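Jundthorpe Household Textiles Reuse Scheme
Progress report, second period

1. Status

The scheme is on programme against the revised plan agreed in May. Collection, sorting and onward supply are all operating. The repair strand began later than planned and is reported separately in section 4.

2. Collection

Four collection banks are in use: two at the Jundthorpe recycling centre, one at the library car park and one behind the leisure centre. The bank at the library fills fastest and is now emptied twice a week. The others remain on a weekly round. Hubmann supplied replacement locks for both recycling centre banks after the original cylinders seized. The cost was met from the maintenance line.

The target for the period was 2,000 kg of textiles received. This was met. Bedding and towels made up a larger share than the application assumed, and children's clothing a smaller one. Shoes continue to arrive unpaired despite the wording on the banks, and the label will be reprinted with a drawing in place of text.

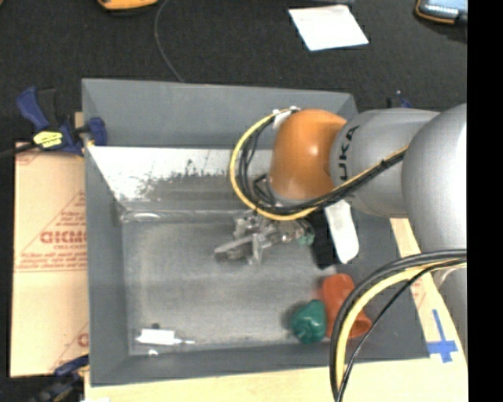
3. Sorting and onward supply

Material is graded as rewearable, repairable, fibre or waste. Of the total received, 590 kg was rejected as waste, mainly through damp or contamination with paint and oil. This is above the allowance in the original budget and has increased the disposal charge. Most of the damp loads came from the leisure centre bank, where the hatch seal has perished. A new seal is on order.

Rewearable stock is passed to local charities under the existing agreements. Fibre grade goes to Zomell, which has held its price per tonne for the period but has asked for bales to be kept free of zips and metal buttons. Removing these adds to sorting time. We have not yet decided whether the price justifies the work, and will trial both methods on alternate bales next quarter.

4. Repair strand

The repair room opened six weeks late owing to a delay in the electrical certificate. Two industrial sewing machines have been bought and are in regular use. Thread and needles are being used faster than forecast, largely on denim.

5. Records

Weights were entered on paper until the Plillix stock software was set up. Earlier sheets have since been keyed in and checked against the weighbridge tickets. One ticket is missing and the load concerned has been left out of the figures above.

6. Expenditure

Spending is within the grant total. Disposal is overspent and vehicle hire underspent. We request approval to move the vehicle hire balance to disposal. No change to the overall award is sought.

7. Next period

Fit the hatch seal at the leisure centre. Complete the bale trial. Reprint the bank labels. Agree a reduced waste allowance with the disposal contractor once the damp loads have been dealt with.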